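Hatow技術研究所 遠隔教示実習施設 見学報告
Tustthorpe産業技術協議会 作業自動化研究部会
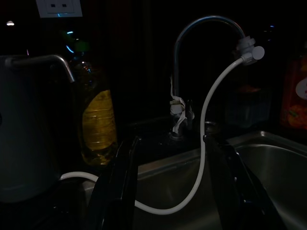
手首部カメラから見た流し台まわり。開いた指の間に水栓と白いホースが見える。

見学の概要

当部会は2018年3月4日、Hatow技術研究所の遠隔教示実習施設を訪問した。同施設では、家庭内や小規模な厨房で行われる手作業をロボットに教える方法として、人がアームを直接持って動かす直接教示と、離れた操作卓から動かす遠隔教示の双方を扱っている。当部会では昨年度まで、工場の組立工程における教示を中心に調査を進めてきた。生活環境を対象とする施設への訪問は今回が初めてとなる。

参加者は会員企業の製造技術担当、教育機関の関係者および事務局である。全員が一つの班で行動し、研究所からの概要説明、操作卓の見学、模擬厨房での実演、記録室の見学、質疑の順に進んだ。説明は主に研究所の教示技術グループが担当した。

なお、本報告に記載した数値は当日の説明および配付資料によるもので、当部会が独自に測定したものではない。

施設の構成

実習施設は研究所本館の東側にあり、入口に近い側から準備室、操作室、模擬厨房、記録室と並んでいる。操作室と模擬厨房の間は壁で仕切られており、操作者は対象物を直接見ることができない。開設当初はガラス窓が設けられていたが、操作者がカメラ映像ではなく窓越しの視界に頼る場面が多く、教示の記録に必要な情報が残らないという問題が生じたため、窓をふさいだとのことであった。

模擬厨房の流し台は、一般の住宅で用いられているものと同程度の寸法で造られている。ロボットのアームは流し台の手前に据えられた架台に固定されており、架台の高さは使用者が手回しで変更できる。架台から流し台の縁までの距離は約60センチメートルに設定されていた。この距離は作業によって変えるが、奥にある水栓に届き、かつ手前の鉢の中にも指先を入れられる位置を探ると、結局は同じような値に落ち着くという説明であった。

操作室には操作卓が2台置かれている。一方は手の動きをそのままアームに伝える方式、もう一方は小型の模型アームを動かし、その関節角度を実機に送る方式である。前者にはNegash、後者にはDilovという呼称が付けられ、所内の記録用紙にもこの名称で記入されている。

直接教示の実演

最初に、直接教示の手順を見学した。担当者はアームの手首に近い部分を両手で持ち、補助力を入れた状態で目標の位置まで導く。アームの自重は制御側で打ち消されているが、持つ位置を誤ると手首の関節だけが先に回り、指先の向きが崩れる。担当者は肘に当たる部分にも片手を添え、全体の姿勢を整えながら動かしていた。

直接教示の利点として、指先が物に当たった感触が教える側の手に伝わることが挙げられた。水栓のレバーに指を掛けて押し上げる動作では、動き始めに要する力が機種により異なる。触れて確かめながら教えると、その違いを意識した動きが記録に残るという。

一方で、教える人の腕や体がカメラの視野に入るという難点がある。学習に用いる映像に人の手が写り込むと、実際にロボットが単独で動くときの映像と条件が合わなくなる。所内では直接教示の映像をそのまま学習に使わず、関節の軌跡を記録したのちにアームだけで再生し、その再生時の映像を採る方法を基本としている。再生時に物の位置が教示時とずれていれば動作は失敗するため、器具を元の位置に戻す作業が欠かせない。会員からは、工場の治具に相当するものを厨房で用いるのかとの質問があり、写真と見比べて手で戻しているとの回答を得た。

遠隔教示の実演

続いて操作室に移り、遠隔教示の実演を見学した。課題は、流し台まわりの物を避けながら指先を水栓へ近づけ、ホースをつまんで移動させるものである。

操作者の前には画面が並び、中央に手首部カメラの映像、左右に固定カメラの映像が表示される。冒頭に掲げた画像は、手首部カメラによるものである。画面の下から黒い板状の指が立ち上がり、その向こうに曲がった首を持つ金属光沢の水栓があり、白いホースが流しの方へ大きく曲がりながら下がっている。背景の大部分は暗く、奥の物の輪郭は読み取りにくい。

画像からも分かるように、手首部カメラでは自機の指が視野のかなりの部分を占める。左の指がホースの一部を隠し、右の指が流しの鉢の内側を隠している。操作者はこの隠れた部分を固定カメラの映像で補うことになるが、実演を見ていると、視線を移す間は手がほぼ止まっていた。熟練した操作者ほど固定カメラを見る時機が早く、指で対象が隠れる前に確認を済ませているとの説明があった。

ホースは教示の対象として難度が高い部類に入る。硬い容器であれば、つまむ位置が多少ずれても持ち上がる。柔らかい管は、つまんだ箇所の先が遅れて動き、端が水栓に留められている場合には引く方向によって張りが変わる。操作者は、いったん指を大きく開いて管をまたぎ、管の向きに合わせて手首を回してから閉じる手順を踏んでいた。閉じる前に手首を回す操作は手引書にも記載されており、初めて操作する者が省きやすい項目として下線が引かれている。

Negashでは、手首を回す動作が操作者の手首の可動域に制限される。大きく回すときは、足元のペダルを踏んで追従を切り、手の姿勢を戻してから再びつなぐ。Dilovではこの切り替えが不要であるが、模型アームの関節をすべて自分で支えるため、長時間の操作では腕に負担がかかる。見学者のうち希望者が両方を試したところ、短い動作では模型アームの方が意図した位置に届きやすいとの感想が多かった。筆者も試したが、ペダルを踏み直すたびに手の位置と画面上の指の位置の関係が変わり、しばらく慣れなかった。

照度条件について

同施設では、照明を複数の段階に分けて教示の記録を採っている。暗い条件では、黒い指と背景の境が縁のわずかな反射でしか判別できない場合がある。他方、金属の水栓や白いホースは比較的識別しやすい。研究所では、明るい条件の記録だけで学習させた制御では暗い条件への対応が不足すると考えており、条件ごとに記録の数をそろえる方針をとっている。

操作者に対しては、対象を見失った場合には無理に続けず、指を開いたまま手前に戻すよう指導している。暗い条件では奥行きの判断を誤りやすく、水栓の根元など突起の多い箇所に指先を押し当てるおそれがある。当該箇所に強く当たるとアームは保護停止に入り、その回の記録は別の区分に移される。

画像の左手には容器や食用油とみられるボトル、右端には橙赤色の包装品の一部も写っている。作業に直接用いない物が並ぶ状態での教示は、当部会の会員が工程で扱う条件とは大きく異なる。工程では不要な物を作業域から除くことが前提となっており、この点は意見交換でも話題となった。

教示記録の取り方

記録室では、一件の教示がどのように整理されるかの説明を受けた。標準的な課題では、同じ操作者が100回の教示を行う。開始位置は毎回わずかに変え、終了の判定は操作者本人と記録担当者がそれぞれ行う。両者の判定が食い違った回は、後で映像を見直して決める。

一区切りの操作時間は50分を上限としている。時間が残っていても、操作者が疲労を申告した場合は直ちに交代する。疲労が進むと、指を閉じる時機が早まる、近づく速度が上がるといった変化が軌跡に現れ、記録のばらつきが増すためである。ばらつき自体は学習に役立つ面もあるが、疲労によるものと物の配置の違いによるものとを後から分けることは難しいという。

記録用紙には、操作卓の種別、照明の段階、開始時の物の配置、途中で追従を切った箇所、保護停止の有無を記入する。自由記入欄も設けられており、見せていただいた用紙には「指先が管の下に入る」「レバーに触れた」「右の画面を見るのが遅れた」などの短い書き込みがあった。書き方は統一されておらず、検索には向かないが、失敗した回を見直す際にはこの欄が最も参照されるとのことである。

失敗した教示の扱いについても説明があった。途中で管を落とし、つまみ直して完了した回は、失敗とせずに「やり直しを含む成功」として残す。会員企業の現場では、教示中のやり直しは消去して最初から記録し直すのが通例であり、考え方に隔たりがある。研究所側は、落とした後の立て直し方も覚えさせる必要があるとの立場であった。

操作者の養成

操作者は所内の職員のほか、近隣の教育機関から受け入れた実習生が務めている。実習の初期には、空の作業台で指先を目標点に合わせる練習を行い、続いて硬い容器の移動、レバーの操作、柔らかい管の取り扱いへと進む。進度は各人で異なり、容器の移動に長くとどまる者もいれば、早い段階で管の課題に移る者もいる。

評価は所要時間の短さではなく、動作の途中に不要な停止や急な加速がないかを中心に行う。実習生が最も苦労するのは、画面上の左右と自分の手の左右が手首の回転によって食い違う場面であるという。手首部カメラは手首とともに回るため、画面の水平が実際の水平と一致しなくなる。固定カメラの映像に戻って向きを確かめる習慣を早く付けさせることが、指導の要点とされていた。

質疑

水まわりでの使用に関する防水の考え方について質問があった。指と手首の一部には交換できる覆いを用いるが、鉢の中に深く入れる課題では通水を行わず、通水する課題とは日を分けているとの回答であった。

指の形状について、板状の指で丸い物や細い物を扱う際の滑りへの対策を問う意見が出た。内側に貼る材料を課題ごとに替えており、摩耗の目安は定めているものの、交換の判断は操作者の感触に負うところが大きいとのことである。

直接教示と遠隔教示のいずれを会員企業に勧めるかとの質問に対しては、力加減が結果を左右する作業では直接教示、映像を学習に使う作業では遠隔教示を先に検討してはどうかとの助言があった。導入費用に関する質問も出たが、操作卓は所内で製作したもので市販の予定がなく、比較できる資料はないとの回答であった。

所見

生活環境を対象とした教示は、物の配置も照明も一定しないことを前提に組み立てられている。配置を固定して精度を確保する工程での教示とは出発点が異なり、手法をそのまま移すことはできない。一方、操作時間の上限を設けて交代を徹底する運用、判定を操作者以外の者も行う仕組み、やり直しを含む記録を残す扱いは、会員企業の教示作業にも取り入れる余地がある。

特に、配線や管など柔らかい部品の取り付け工程を持つ会員からは、手首を先に回してから指を閉じる手順を自社の手引書と照合したいとの申し出があった。事務局では研究所の了承を得て、該当する手引書の抜粋を希望する会員に配付する。記録用紙の様式についても同様に扱う。

操作卓の体験は時間の都合により希望者全員には行き渡らなかった。体験できなかった会員については、次の訪問の機会に優先して案内することとし、研究所にもその旨を申し入れている。配付資料の閲覧を希望される会員は、部会事務局まで申し出られたい。

作業自動化研究部会 事務局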